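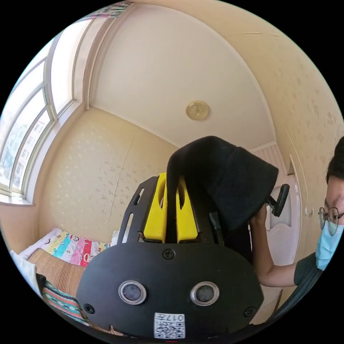

Section 6. Checking and Trimming Cloth Recordings in Ikeck

By the time you reach this section you should have at least one session copied over from the hand-held gripper and showing a green dot in the session list. If the dot is gray, go back to Section 5 and let the import finish, even if it seems to be taking forever. Ikeck will happily open a half-imported session, and then you'll spend your afternoon wondering where the last few clips went.

Cloth is the hardest thing we ask the software to follow. A cup keeps its shape when you pick it up, but a dark piece of fabric stretched between the fingers and somebody's hand has hardly any corners for the tracker to hold on to, and it can fill a good part of the view while it's at it. The steps below were first written up by Špela Ionescu for our own folding work, and we've added to them as people wrote in with questions.

6.1 Opening a session

1. In the left-hand panel, click the session name once. A double click opens the rename box, which catches everyone at first. Press Escape if that happens.

2. Choose Replay, then Load Poses. The path of the gripper is drawn as a thin line in the 3D view, next to the video.

3. Drag the time slider slowly from one end to the other. The line should bend and loop the way a hand moves. Any straight jump across the room is a tracking loss, and you'll deal with those in 6.2.

Note: Sessions longer than 3,000 frames are loaded in pieces. The slider may pause for a moment between one piece and the next, so please give it a second before you click again.

6.2 Repairing lost tracking

The pose tracker works from whatever stays still in the room. Window frames, door frames, ceiling lights and patterned bedding are all lovely for this. Plain walls are less helpful, and a big hanging cloth is the worst of all, since it moves along with the gripper and the tracker may take it for part of the room.

4. Open Tools, then Masks, and turn on Gripper Body. This hides the housing and the fingers from the tracker. The outline should follow the edge of the housing closely; if it's off, choose the matching gripper profile from the drop-down list and try again.

5. Turn on Held Object as well. For dark fabric, raise the Spread slider a little past the middle, until the shaded area covers the cloth right out to its folds.

6. Turn on People. If a second person is holding the other end of the cloth, check that the arm and hand are shaded too. Sleeves and bare forearms are sometimes treated separately, and you may need to paint in the missing bit with the brush.

7. Click Recompute. A clip of 465 frames is a comfortable size for a laptop. For anything much bigger, start it before lunch.

Caution: Recompute overwrites the old poses. If you think you might want them back, use Save Copy first. There is no undo for this step, and Krum Ivanov would like you to learn that from this page and not the way he did.

6.3 Marking the grasp

8. Find the first frame where both fingers touch the cloth and press G. A small flag appears on the timeline.

9. Find the frame where the fingers let go and press R. If the clip ends with the cloth still held, leave this one out. Ikeck will mark the grasp as open, and the training script knows what to do with it.

10. When a person is pulling on the far end, tick Shared Hold. The planner treats these stretches differently, because the cloth is being moved from two sides and the gripper's path only tells half the story.

Note: Thin fabric can slip a little while the fingers stay shut. The finger width reading won't show you this. Watch the video at quarter speed if you have any doubt, and go by what you see there.

6.4 Trimming and exporting

11. Leave 32 frames before the first flag and the same after the last one. The policy needs a bit of approach to learn from, but long stretches of waiting will teach it to wait.

12. Choose Export, then Training Set, and pick a folder with plenty of room.

13. Read the export report. Clips listed under Skipped are still safe in your session. The most common message is code 129, meaning that a grasp flag sits outside the trimmed range. Move the flag or widen the trim, and export again.

If you're planning to run the result on an arm, carry on to Section 7, where Nataša Kos explains how to set the speed limits before the first playback.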